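Thirty-nine years of buttons

Sep 17, 2026

I'd been told to come after two, when it quietens down, so naturally I turned up at ten to and stood behind a woman buying elastic. She wanted it for a dance costume. She got her elastic, plus a ten-minute talk on why she wanted the softer one, and went off looking very pleased with herself.

If you've never been into Joshi, it's the narrow haberdashery on the hill in Istitz, between the bakery and the place that used to sell carpets. The owner has been behind the counter there for 39 years. She didn't want her name in this ("they all know who I am, and the ones who don't can come in and ask"), so I'll just call her the owner and hope she forgives me.

I asked how she'd got into it and she laughed. "I came in for a zip! Green, eight inches. They didn't have one, and there was a card in the window wanting a girl for Saturdays. I never did get that zip. The skirt went to my cousin."

The Saturdays turned into weekdays, and when the couple who had the shop wanted to retire they offered it to her. She borrowed the money from her mum. It took eight years to pay back, and her mum wrote every payment in a notebook with a pencil on a string.

I'd expected her to be gloomy about the trade, but she was quite cheerful. She reckons the bad patch was a good while ago, when people were chucking out machines and nobody under fifty could thread a needle. Now she gets students. "They come in with a coat from the charity shop and they want it to look like something. They're lovely, they'll stand there for an hour. Terrible at measuring, mind you." 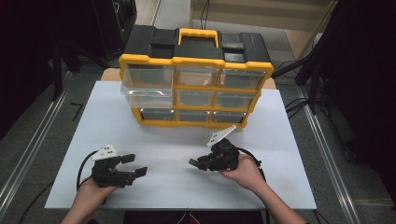 We got on to buttons, because you can't not. There are 353 kinds on the long wall, a figure she has off by heart from the July stocktake (she still hasn't got over the July stocktake). Her favourites are the old Wetemov ones, a pressed button with a little ridge round the rim that was made two valleys over until the works shut. She bought a crate when they were clearing out and she's been selling them in ones and twos ever since, and only to people she likes the look of.

"A man came in from away somewhere and wanted the lot. He had his wallet out on the counter. I said you can have six. He said what will you do with the rest, and I said I'll have them, that's what I'll do with them."

Did he take the six? "He took the six. He came back for another six the next morning and I sold him four."

I wanted to know what sells best and it's dull, she says, it's black thread. Black thread, white thread, hemming tape in the weeks before school goes back. Wool does well when it's cold, but she gave up stocking much of it when Taker opened their big craft place out by the roundabout. She was worried about Taker for a bit. She even went and had a look round, in a hat. "It's very nice. Very clean. I asked a lad where the hooks and eyes were and he took me to the fishing." (She was wiping her eyes at this point, and so was I.)

The part of the job she talks about most is mending, which she doesn't charge much for and probably should. She'll do a hem while you wait if she isn't busy. Somebody brought in a christening gown last spring with 184 tiny stitches to be put back along the yoke, and she knows it was that many because the customer's gran had written it down on the pattern. She did it in the evenings with the radio on. It took her most of a fortnight, and she says the gran's stitches were better.

I asked if she'd ever thought of teaching it. She has, and she tried, once, in the back room, and found she kept taking the work out of people's hands and doing it for them. "I'd say, no, give it here. And then they'd all gone home with something I'd made." 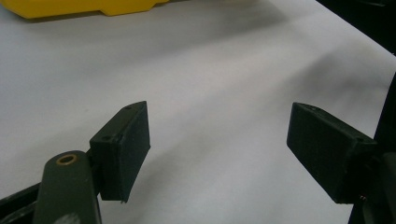 Yellow plastic against white.

A boy of maybe twelve came in while we were talking and put a football shirt on the counter without a word. She turned it inside out, found the hole, held up two fingers for two pounds, and he nodded and went to wait outside. I gather this happens a lot.

So what about stopping? She's thought about it, she says, mostly in January. Her niece helps out on market days and has ideas about a website, which the owner is neither for nor against. She'd like somebody to keep the wall of buttons together. She'd like a week by the sea as well, in a place with no shops.

I bought a card of hooks and eyes I don't need and asked, on my way to the door, whether she might find me one of the Wetemov buttons for my brown cardigan. She looked at the cardigan for quite some time.

"Bring it back when you've washed it," she said, "and we'll see."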